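# Fleece blankets going bobbly, is it the tumble dryer?

**tudurp** wrote:

Right, daft question maybe. I've had the same few fleece blankets for years and they've all gone rough and bobbly, like an old jumper.

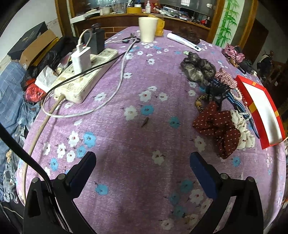 I wash them at 40 with the towels and then it's straight in the dryer on the normal setting. My sister reckons I'm cooking them. I only paid for one of them, the rest were presents, but I'd like them soft again if there's a way!

**yurani_b** wrote:

Your sister's right, sorry Tudur. Wash at 30, no towels (the fluff sticks to everything) and hang them over the banister. Mine dry overnight.

**Kouris_P** wrote:

Disagree about the dryer. I've tumbled ours on low since October and they're fine. It's the towels doing it. Also are you using softener? It coats the fleece and makes it go flat and sort of greasy.

**yurani_b** wrote:

Low maybe, but he said normal setting. And I've always used softener, only half a cap, never had a problem with it.

**Kouris_P** wrote:

Half a cap is still half a cap :)

**svendk** wrote:

I worked in the laundry at a guest house in Duludton, 146 blankets in the cupboard and all of them fleece. We did them inside out where there was a hem to turn, cold wash, splash of white vinegar in the drawer. No softener ever. The bobbles you already have won't wash out though, you need one of those shavers. I've got a Tideo one, it's noisy but it does the job.

**tudurp** wrote:

Doesn't the vinegar smell?

**svendk** wrote:

Not once they're dry. My wife would have told me.

**rafail_c** wrote:

Careful with the shavers on thin ones, I went straight through a corner with mine. A soft pet brush while it's still a bit damp worked better for me. Slow going, did it in front of the football.

**tudurp** wrote:

OK, cold wash, no towels, vinegar, and I'll try the brush on the worst one first. Still not sure who I believe about the dryer.

**yurani_b** wrote:

Me. Banister!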